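How to Oil a Wooden Board Without Buying the Whole Shelf

By Viorica Jitaru
Tuesday, August 17, 2021

Most advice on caring for wooden boards comes from people who sell board oil. I used to follow it, and I had a drawer full of little tins to show for it.

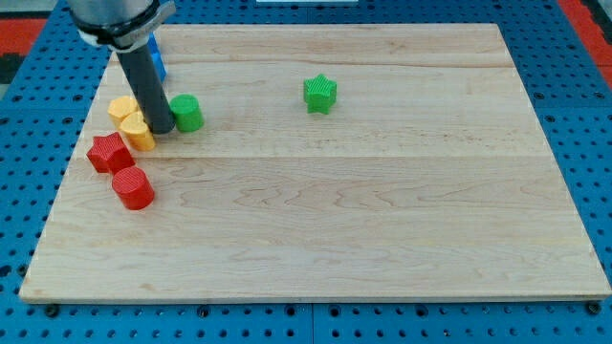
What you need

Plain food-grade mineral oil, the kind sold at the drugstore. Two clean cotton rags. Sandpaper in 200 grit or close to it, and a sheet of 400 if you care how the surface feels. That covers it. I have tried Branberg board cream and I have tried the Ulari "conditioning kit," and after a month of daily chopping I couldn't tell which half of my board had gotten which.

Step 1: Wash it and wait

Hot water, dish soap, a quick scrub on both faces. Stand the board on its edge and leave it overnight. The labels say an hour. I don't believe the labels. Oil put on a damp board goes patchy, and then you get to sand it again.

Step 2: Sand only if it needs it

Run your palm across the board. If it feels fuzzy or catches, go over it lightly with the 200, always along the grain. Wipe off the dust and finish with the 400. If it feels smooth, skip this step. Plenty of guides tell you to sand every time, and I can't see what you gain apart from a thinner board.

Check the glue lines while you're down there. A seam you can see is fine. A seam you can fit a fingernail into is a repair job, and no oil will close it, whatever the tin promises.

Step 3: Oil it

Pour a small puddle in the middle and push it out to the edges with a rag. Do the ends twice, as end grain drinks more. Then flip it and do the other face. People leave out the back and later wonder why the board rocks on the counter.

Do you need to warm the oil first? Saoirse Mulcahy, who taught me most of this, swears by it. I've done it both ways and noticed no difference except a greasy saucepan.

Step 4: Wipe and leave it

Give it a few hours, then wipe off whatever is still sitting on top. If it feels sticky the next day, you used too much. Wipe again.

How often?

"Once a month" gets repeated everywhere, and I've never found out where it came from. Drip some water on the board. If it beads, leave the board alone. If it soaks in and leaves a dark spot, oil it. Mine gets done more often from November on, when the heat is running.

What to skip

Olive oil, which can go rancid. The dishwasher. Any product that claims to make wood "antibacterial" and won't say how.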